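Speaker notes – "The Quiet Half Hour: Getting People Singing Who Say They Can't"
Steltside Community Arts Day, 28/09/2018
Slot is after the tea break, so start slowly and let them sit down.

Opening

Thank Jurgita Baranauskienė for asking me. She has been running the Steltside singers for longer than I've been running anything, and she was the one who rang me in August and said would I come and talk about the beginners, and I said yes before she had finished the question. (Wait for her to wave, she will be near the back.)

Say who I am. I lead the open choir at Dramberg, which meets in the old drill hall, and before that I taught the recorder to eight-year-olds, so I am used to noise. I have no music degree. I learned to read music from my aunt's hymn book, with my finger under the notes, and I still move my finger when the alto line gets busy.

Ask for hands up: who has been told at some point that they couldn't sing? Give it a good long pause. There are always more hands than you expect, and people look round at one another and laugh, and that does half my work for me.

Then the story of Mr Erraji. He came along to drive his wife home, sat by the radiator with the newspaper for a whole term, and was humming the bass part by Easter without knowing it. He had been told to mouth the words at school when he was nine and had gone on mouthing them for the rest of his life, at weddings, at funerals, at football. He sings with us now. He is a little flat on the long notes and we are very glad of him. (Don't rush this one. He has said I may tell it.)

What people mean by "I can't sing"

In my experience they mean one of several quite different things, and it's worth finding out which before you do anything at all.

Some mean that they can't match a note. This is a good deal rarer than people suppose, and it nearly always improves. Very often the note they've been given is simply in the wrong place for them. A man is asked to copy a soprano, goes hunting for it an octave down, isn't sure he's allowed, and lands somewhere in between out of pure embarrassment. Give him a note from his own speaking voice – ask him to say "hello" and hold on to the "o" – and then come to meet him there.

Some mean that they don't like the sound. Well, hardly anyone likes the sound of their own voice, me included. Play the answering machine joke if the room is warm. Leave it out if not.

And a great many mean that they're frightened of being heard, which is another matter altogether and can't be cured with scales.

Demonstration: get the whole room to hum, any note, lips closed, as quietly as they like. Let it go on for longer than is comfortable. It will settle into something close to a chord on its own, it always does, and I never get tired of it. Then stop them with a hand and let them hear the quiet afterwards.

The room

Next slide. 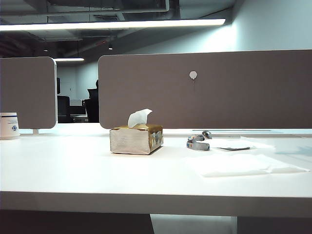
Where you put your beginners matters nearly as much as what you ask them to sing. I have tried them in the front row, where they feel stared at, and in the back row, where they hide and hear nothing but coats, and the best place I have found is in the middle of a curve with a steady singer on either side. Think about what the voice is going to meet when it leaves you, too. A bare hall throws everything back, and a new singer hears her own voice coming off the far wall and shuts up like a clam. Fabric is a great help. You needn't buy anything grand for it; have a look at what the building already has, curtains, rugs, or office dividers like the taupe ones on the slide, standing along the back of the white desk. Put something soft behind the people who are nervous, try a verse, then take it away and try the verse again, and ask them which they liked. They'll have an opinion, and someone with an opinion about the sound has already started listening.

Mention chairs. I like people to sit for the first half hour. Standing up feels like a performance, and old knees don't care for it either.

The first half hour

I call it the quiet half hour, and at Dramberg it hasn't changed much in years. We begin with breathing, but I don't call it breathing exercises, I just ask everyone to sigh as if the bus had gone without them. Then humming, then sliding about on an "oo", then a round. We had a song book once with 346 rounds in it and I believe I use 21 of them, so please don't feel you need a large collection. "London's Burning" will do very nicely, sung slowly and rather sadly.

No sheet music at this stage. I hold up my hand and show the tune going up and down. People who do read music sometimes grumble, and I give them a harmony to be getting on with.

No solos, ever, unless somebody asks. I know there are leaders who go round the circle and have each person sing a line, and I understand why. I have watched people's faces while they wait for their turn, though, and some of those people didn't come back.

Learn the names. It takes me up to 23 goes with some of them and I apologise every time.

Play the recording now, if the laptop is behaving. It's the beginners singing "Dido", a silly little round one of our tenors wrote for his cat, from their last evening before the summer. Let it run to the end, with the giggling. If there's no sound, teach it to the room instead; it only has five notes.

Questions I am likely to get

What about somebody who really is off the note and very loud with it? Stand next to them yourself. Sing quietly into their ear, in their own octave. Have patience, and a cough sweet.

Do you charge? We pass a tin round. People put in what they can, and the tea comes out of the same tin.

How do you get men to come? Feed them, and don't keep the tenors and basses shut away in a corner with no tune.

Closing

Finish with the round in three parts, left side, middle and right side. Jurgita has said she'll lead the middle. Handouts are on the table by the door, song words on the front and my telephone number on the back – remind them it's extension 741, as the old sheets had it wrong.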